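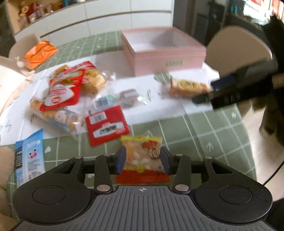
*Small snack bag between two blue-padded fingertips. Wrapped snacks and an open pink box on the table.*

## Table tips: comparing hand-held grippers on packaged food

These notes cover two hand-held parallel grippers, the Driltwood and the Stukier, used on a dining table with ordinary snack packets. The task was to pick packets off the table and put them in an open cardboard box. Pads were the stock blue ones and a softer set from Gillies. Both grippers were used by one person per tool, standing, with a second person working from another side of the table.

### Setting the table

- Use a cloth with a printed grid if you have one. Grid lines make it easy to put a packet back in the same spot for the next try.
- Pull the cloth tight and clip it under the edge. A fingertip that presses down too hard will drag a loose cloth, and everything on it moves.
- A second sheet on top of the cloth adds an edge that the lower finger can catch on. Tape it, or keep packets one hand's width away from it.
- Push chairs in until their backs clear the path of your elbow. Round tables are worse for this than square ones.
- Close the blinds on the bright side. Clear wrappers throw highlights, and the camera exposure will hunt.

### Picking by package type

**Small puffed bags.** Take them across the middle. Close until the film dimples, then stop. With the Driltwood, trigger travel past that point is short and it is easy to pop a seam. The Stukier has a longer pull and is better here.

**Flat packets.** The hardest group. Neither gripper gets under a packet lying flat on cloth. Slide it to the table edge, or lean it on a neighbor so one side is raised. Serrated ends give the pads something to hold, smooth sides do not. Out of 11 tries on flat packets in the open, the Driltwood lifted 3 and the Stukier lifted 7.

**Bread in clear wrap.** Approach from the side and hold the bread itself. If you take the crimped end, the piece swings and will hit the wall of the box on the way in.

**Vacuum-sealed packs.** Stiff and slick. Pick near a corner with the Gillies pads and keep the lift low. We set 200 g as the upper limit for a one-handed pick. Over that, use both tools.

**Stacked packets.** Always take the top one first. Pulling a small packet out from under a large one shifts both, and the try can't be compared with any other.

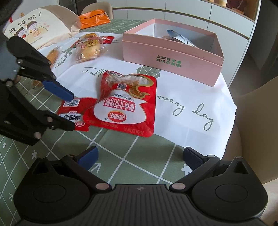
*A small red packet partly under the larger vacuum-sealed one, with a second gripper at it from the left.*

### Working with two grippers

1. Agree on who moves first. Call the packet out loud before you reach.
2. Keep one gripper on the near side of the box and the other on the far side. Crossing over the box blocks both cameras.
3. For a packet trapped under another, have one tool raise the edge of the top pack while the other draws the lower one out flat.
4. Open the jaws fully before backing away. A half-open jaw picks up wrapper film.
5. Route any cable behind the wrist and off the table. A cable across the cloth will sweep light packets along with it.

### Pads

Wipe the pads with a damp cloth between rounds and let them dry. Sugar and oil from wrappers build up, and grip changes without any visible sign. Replace pads in pairs. A worn pad opposite a new one makes thin film creep toward the worn side.

The Gillies pads hold slick film better than stock but mark easily on serrated edges. The stock pads are fine for bread and puffed bags, and they last longer.

### Camera and controller

We ran both tools through a Lurkard controller. Settings worth keeping:

- Lock exposure and white balance after the cloth is down and before the packets go on. Red packets on green cloth push auto white balance around.
- Check focus at the fingertips. The background can stay soft.
- Zero the jaw width with the pads touching. Do this again after every pad change.
- Move slowly on approach. A fast reach blurs the fingers at the moment you most want to see them.

### Box placement

Turn the box so a long wall faces whoever is placing. Drop height should be no more than the height of that wall. Put stiff packets in first, leaning on the walls, and bread last. If the box slides, set a can behind it. Weighting it from the inside takes up room and changes where packets land.

### Which one

For mixed snacks, the Stukier. For bread and anything bulky, the Driltwood is quicker to open and less tiring on the index finger. Still to be tried: the Stukier with Gillies pads on flat packets, on bare wood instead of cloth.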